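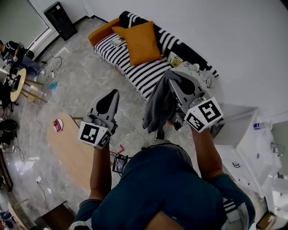

Hand-held grippers: recordings of cloth folding keep getting rejected

Felista Biwott

I'm collecting demonstrations for a folding task with a pair of hand-held grippers, the kind with a marker cube on each. I recorded 70 takes in our Illbridge flat and 14 were thrown out by the processing script with "pose lost". Most of the bad ones fail when I lift the cloth and turn my wrist. Is it the lighting, or am I holding them wrongly? I don't want to redo the whole set.

Neema Masanja

Probably the wrist turn. The cube has to stay in view of the head camera, and if you roll your hand too far your forearm or the cloth covers it. Keep your elbows a bit wider and lift the cloth away from you, so it hangs on the far side of the cube. Go slower at the top of the lift as well. We had the same trouble at Lerkbridge and it dropped to 2 bad takes in the next batch.

Check the lighting too. A bright window can wash out the white parts of the cube. Draw the curtain, do a short test take and compare.

You don't need to redo the good ones. Just replace the 14.

Tak

had this, mine was a loose cube. tighten it and calibrate again

Felista Biwott

Thanks both. Cubes are tight. Did two test takes with my elbows out and both went through, will try the curtain tomorrow.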